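Questions we get about the sock work

What are you lot doing in there?

Collecting examples! We want our learning system to tidy socks into a basket, and the way it picks that up is by seeing the job done over and over. So one of us steers the two arms by hand, the computer records every movement, and then we reset and go again. (And again.)

How many goes does it need?

We're aiming for 500 for this first job. A good session is two hours, then we swap drivers, as your wrists really do start to grumble.
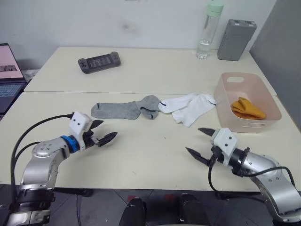 Flondetti Robot Learning Club, Utotden

Why socks?

They're cheap, they're soft and they never land the same way twice. One lies nice and flat, the next is all twisted up, and the grippers have to come at each one differently. I love them for that, though I did say some rude words during my first evening.

Do you keep the bad tries?

Some of them, yes. If I drop a sock and pick it up again, that stays in, and I'm glad to have it. If I bump the basket off the table we bin the recording.

Do you tidy the table first?

Not much! The basket gets shifted a bit between goes and other bits and bobs can stay at the back. We'd like the thing to cope with a real bedroom one day.

Can I have a go at driving?

Please do! Sessions start at 4 in the afternoon at the Pletarden building, second door past the stairs. You'll get a few practice runs that don't count before we press record.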